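1 min read

Grulholm season 2, who forgives Loredana?

hilde_maes
So she kisses her sister's fiancé at the lake house in June and by episode four everybody's passing the potatoes. Sure.

sonthan
The fiancé kissed her. Rewatch it.

hilde_maes
I did. She leaned. 300 pages of fan fiction agree with me.

hieu.phi
Sonthan's right for once. Also Trindade forged the letter, so be mad at him.
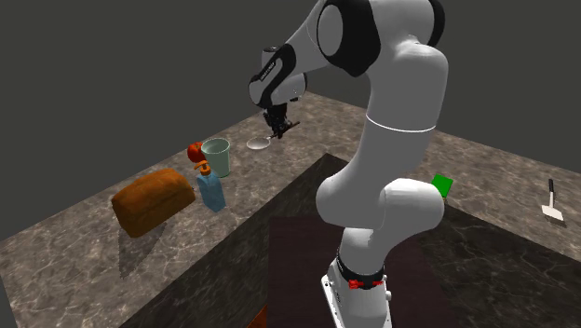
Episode 5 guesses

sonthan
Trindade confesses at the wedding.

duyenh
What wedding? My money's on a coma.

hilde_maes
She still leaned.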